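Right gripper stops closing partway through folds
Forum: Handheld grippers and demo recording

acowie_lewis
Hi all, I'm after a sanity check. We're recording cloth folding with a pair of handheld grippers and the right one keeps faulting. It closes, gets partway, then the width reading freezes and the episode is junk. Lost 4 out of 91 on Wednesday, all on black fabric.
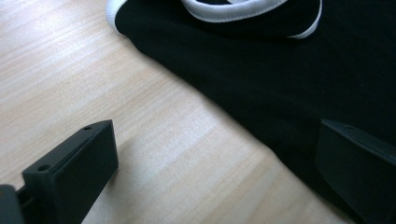
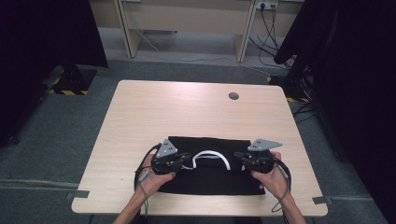

Folding the black one with the white trim. Fingers up close first, then the whole table.

morag_p
Cable, I'd bet. Ours did the same whenever the lead pulled at the wrist. Give it some slack and tape it to your forearm.

CamMacK
Not convinced, Morag. A bad cable would drop out on any colour of cloth. What's the glare like off that pale tabletop? If your width comes from the camera, black fingers over black cloth is asking for trouble.

morag_p
Four failures isn't enough to blame the colour, Cam!

acowie_lewis
Width is from the encoder, sorry, should've said. I swapped the leads left to right at lunch and the fault moved to the left gripper – at episode 71, on a grey towel. So that's the colour theory gone.

CamMacK
Fair enough, I'll wear that one. I'd still throw a matte cover on the table.

C_Chisholm
Check the connector as well as the lead. And bin the whole episode, don't trim it. We trimmed ours and the frozen values ended up in training.

acowie_lewis
Ta Catherine. New lead's ordered, will report back.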